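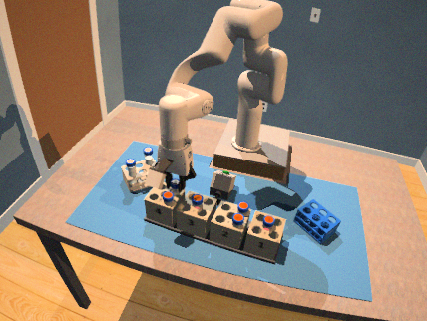
The vial sorting cell in simulation: arm on its pedestal, numbered blocks in front, blue rack to the right.

Call for participants: Cistus build group, Stutedon shared workshop
Posted 14 Aug 2020

Cistus is a small benchtop robot project run out of the Stutedon shared workshop. We are building a table-sized cell that picks up capped vials and moves them between racks and numbered blocks. The layout is modeled and the arm moves in the simulator. Now we need more hands to build the real one and to improve the model while we do it.

We are looking for 4 people to join from now through the end of November. This is unpaid. Parts, consumables and workshop access are covered by the project.

What the work is

The table and pedestal come first. The pedestal is a wooden box that has to hold the arm without rocking when it reaches out over the front of the mat. We have cut lists but no finished joinery. If you have made furniture or speaker cabinets you will be fine.

The blocks are next. There are four, numbered 1 to 4, fixed in a row on one long base strip, with a grid of holes in the top of each. The row sits at an angle to the table in the model and we plan to keep it that way. The holes need to be close enough in size that a vial stands straight and still lifts out without dragging the strip along. Expect to make several test pieces before the final set.

There is also software work. The simulated cell runs on Seritz, our own scene and task scripts. We need someone to tidy the grasp routine for the blue-capped vials, which currently treats every rack as if it had the same hole depth. Someone else could take on the task list, meaning which vial goes to which hole and what the arm does if the hole is taken.

Last, wiring and safety. The cell will have a start button, an emergency stop and a simple guard. You must be comfortable with low-voltage wiring and willing to write down what you did.

Who should apply

You should be 18 or older and have done at least one of these before: woodworking, 3D printing or machining small parts, Python, basic electronics. You do not need experience with robot arms. You do need to be able to come to the workshop one evening a week. The software roles can be done partly from home, but we ask everyone to come in for assembly nights.

Please don't apply if you only want to watch. We will hold an open evening for that in November.

Practical details

Sessions run from 6 to 9 pm in Bay 3. Masks are required indoors and the bay is limited to small groups, so you will be given a fixed evening. Street parking is free after 5. There is a freight elevator for anyone who can't use the stairs.

All drawings and code go into the shared project folder under the group's license. You keep the right to use your own work elsewhere. The finished cell stays at Stutedon for members to use.

How to apply

Leave a note in mailbox 1418 at the front desk or reply through the workshop message board under the heading "Cistus build." Include what you have made before, which part of the work you want, and which evenings you can do. A couple of photos of past work are welcome. No resume needed.

If you helped on the Inthanon plotter last year, just say so and skip the rest.

We will answer everyone within 9 days. Places are filled as suitable people apply.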